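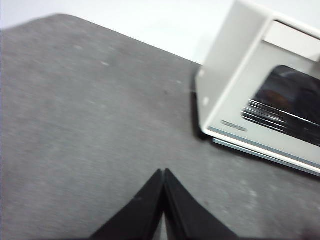
Lists > Flurnlow Residents > June

Re: [flurnlow] Laundry room rota

Print | E-mail this message | 2 comments

Monday, June 30, 2025

Bianca Gavrilă wrote:
> Could we please go back to the paper rota? The app has booked me
> in for 5 in the morning again, and it says I owe 68 tokens.
> I have never owned a token.

Bianca,

I have every sympathy. The app has me down as living in flat 283, which would put me well above the roof.

I did ring Skidavside. A polite man told me the rota is handled by Skider, and Skider told me, just as politely, to ring Skidavside. I have asked them both to write to me – we shall see who blinks.

Until then, I've pinned a sheet of paper inside the door with a pencil on a string. Two hours a slot, no booking for your cousin, and please rub your name out if you change your mind. The old rota lasted from one April to the next and only ever caused a single row, over a duvet.

Whoever took the last pencil is welcome to keep it. It was a bad pencil.

Iwasaki
(ground floor, by the bins)

Share (0) | Print | E-mail this message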